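Helium balloons at home: which tips are worth your time

Every April, when the graduation and birthday orders start, the same balloon tips go around again. I have tried most of them at my own kitchen table and I don't think much of half.

Hairspray on the outside. People swear it makes a latex balloon last. It made mine sticky and dull, and they were on the carpet by the next morning like all the others. Skip it.

Putting balloons in the refrigerator overnight. Cold helium takes up less room, so the balloon shrinks, and when you bring it out it swells again. You have gained nothing and lost a shelf.

Liquid sealer squirted inside before filling. This one does work, I will admit, but read how much to use. A heavy hand leaves a puddle at the bottom that weighs the balloon down. Rub it around well with your fingers so the whole inside gets a thin coat, and leave the neck clean or the knot will slip.

Small rental tanks. The box for the Kavico tank says it fills 40 balloons. Look at the small print and you will see the size that number is based on, and it is smaller than the balloons most people buy. If yours are bigger, count on a good deal fewer. The Semano tank makes the same sort of claim in bigger letters. Ivan Karpenko, who fills 300 balloons for a busy weekend at his party shop, told me he never goes by the box. He fills one, checks it against a cardboard ring, and fills the rest to match.

Make the ring yourself. Cut a round hole in the side of a carton, the width you want, and pass each filled balloon through it. If it drags, let a little out. An archway with balloons of all different sizes looks sloppy no matter what you spent.

Foil balloons keep their lift much longer than latex, and I would pay extra for them if the party is more than a day off. Don't fill them drum tight in a cool room and then carry them out into the sun. The seams go.
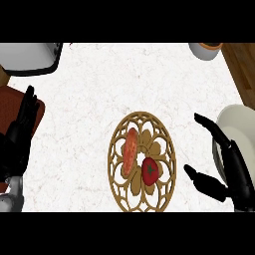
Weights are another thing people overspend on. A bag of fancy foil weights from Quiroga costs more than the ribbon and balloons together, and a big metal washer wrapped in tissue holds just as well. Test it first by letting go indoors, under a ceiling you can reach.

As for saving leftover gas in the tank until next year, close the valve hard, then press the nozzle to let out what is left in it. I have had a tank keep for months and I have had one go flat in the garage, so I wouldn't plan a party on it.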